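Chapter 6
Getting a Grip: Your First Picking Project

In this chapter you will
Learn why soft, light objects are harder to pick up than heavy ones
Work out how hard two fingers need to squeeze
Collect a set of practice grasps with your team
Get a gripper ready for the Clurkatar Cup at the end of the unit

By now your team has a gripper that opens and closes on command. That's a big step, and if yours did it on the first try, you are ahead of every team that has ever taken this course at Kesisstead! Now comes the part most students say they like best. You get to pick things up.

Picking things up sounds easy. You have been doing it since before you could talk. Reach for a drink and your hand opens to the right width before it even gets there, your fingers close, and you feel at once whether the cup is full, empty, or about to slide. You don't plan any of it. A gripper has to be told all of it, one number at a time, and working out those numbers is what the next four weeks are for.

Why a paper cup?

We start with paper cups, and we stay with them longer than you may expect. A block of wood forgives almost anything: squeeze it twice as hard as you need to and nothing happens. A paper cup gives you a narrow window. Too little force and it drops. Too much and the wall folds in, and once a cup has a crease it never grips the same way again (start a scrap pile on day one, you will need it).

Cups also have a slope. The wall is wider at the rim than at the base, so flat finger pads touch it along a thin strip, and if the pads are not lined up the cup will turn or squirt forward out of the grip. Try it with two rulers held flat in your hands and you'll feel the problem right away.

A little math before you start

Say your cup, with a few washers taped inside, has a mass of 80 grams. To find its weight in the units we use for small forces, multiply by 981 centimeters per second squared, or work in kilograms and meters and use 9.81. Either way you get a bit less than 0.8 newtons. That is the force friction has to supply to hold the cup up. Friction depends on how hard the fingers press and on what the pads are made of, so two teams with the same cup can need very different squeezes. Section 6.2 shows how to measure this for your own pads with a spring scale.

Hand-held practice

You will not begin with a gripper on an arm. You will hold it yourself and do the task by hand while the camera on it records. Each good grasp becomes one practice run for the software to learn from. Plan on 200 runs per team before the first test. That may sound like a lot, but they go fast once you find a rhythm, and a class that pools its work can reach 3,000 by the end of the unit. Vary everything you can: cups upright, cups upside down, cups on their sides, plain ones and patterned ones.

Keep your Ghasemi notebook open next to you as you work. Write down the grip width, the way the cup was facing, and what happened. Failed grasps go in too. The team that won the Clurkatar Cup for Lastton in the spring had four full pages of drops, and those pages were where they found their pad angle.

Figure 6.1 A cup held sideways between the two finger pads, with its base toward the camera. Look at where each pad meets the wall. 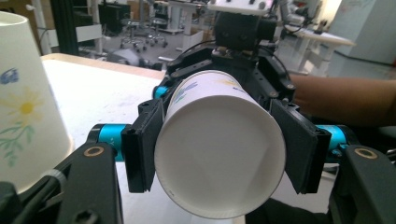 6.1 Where Should the Fingers Go?

Before your first run, take a pencil and draw a line around your cup at the height where you think the pads should press. Have each person on the team do this on a separate cup, without looking at anyone else's. Then put the cups in a row and compare.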